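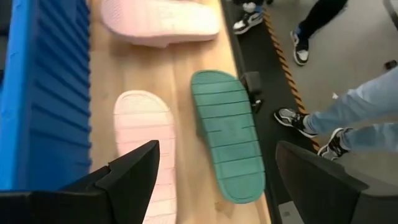 Page 60

Search this book Search

Chapter 4
Footwear in Shared Entryways

Shoes are the first thing most people put down when they come indoors and the last thing they pick up when they leave. In a small home that makes little difference. In a guesthouse, a dormitory or a clinic with a no-shoes rule, the area inside the door can fill up within a few minutes, and whoever looks after the building needs a way of dealing with it.

This chapter covers light indoor footwear: slides, slippers, clogs and similar pairs that are lent out or kept on site. Outdoor boots and work shoes are treated in Chapter 5. You should have read the section on bins and shelving in Chapter 3 before you begin, and you will need the label sheet you filled in there.

By the end of the chapter you should be able to match loose slides into pairs, check the soles, choose a container of a suitable size and set up a return point that visitors will use without being told.

Terms used in this chapter

Slide: a backless sandal held on by one broad strap.
Tread: the pattern of ridges or grooves on the sole.
Return point: the spot where borrowed footwear is left after use.
Single: a slide or slipper whose partner has not been found.

4.1 Turning and checking

Loose slides land any way up. Before pairing them, turn each one over and look at the tread. A pale pink slide with faint ridges and a teal one with thick grooves can be the same length and still behave differently on a tiled floor. Run a thumb across the ridges. If they have worn flat under the heel, put the slide aside with its partner. Grit in the grooves comes out with a dry brush.

Sort by color first, then by size. Color is faster to see from standing height, and most suppliers stamp the size where it is hard to read. Put singles in their own place and check them again at the end of the day. At the Gistside guesthouse, which lends out up to 300 pairs in a busy month, singles are held until Sunday and then listed.
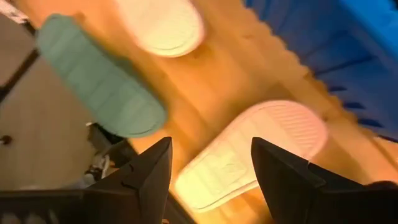

4.2 Picking up from the floor

Slides left on a wooden floor get kicked under benches and turn up far from their partners. Start at the door and work inward, so that you are not stepping over what you have yet to collect. Pick up light colors and dark colors in separate passes if the floor is crowded. Do not pair as you go. Carry everything to a table, then pair it there at a comfortable height.

Pale slippers show scuffs sooner than green or black ones. Wipe them before they go into storage, and let them dry fully.

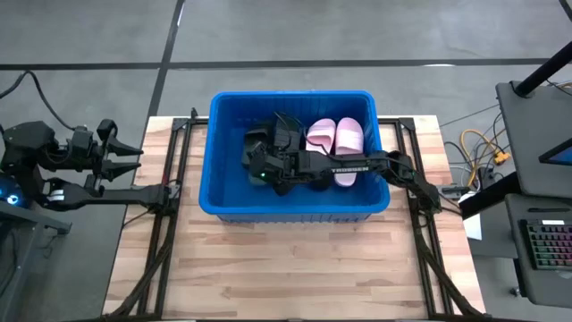 Choosing a container is mostly a question of depth. Lemlem Kassa, who set up the entryway at the Adugna hostel, tried deep baskets first and found that guests dug through them and left the pairs mixed. A plastic bin with slightly tapered sides is easier to manage. Lay each pair side by side with the straps up, as with the pale pink slides on the right of the blue bin, and give dark footwear the other side so that it does not get lost beneath a lighter pair. A rolled rim is also kinder to the hands when the bin is full. For larger sites, fill the bins by size and write the size on the short end, using the label sheet from Chapter 3. Bins should be emptied and wiped once a week. Section 4.3 deals with where to stand them.

Share 60 Comments 0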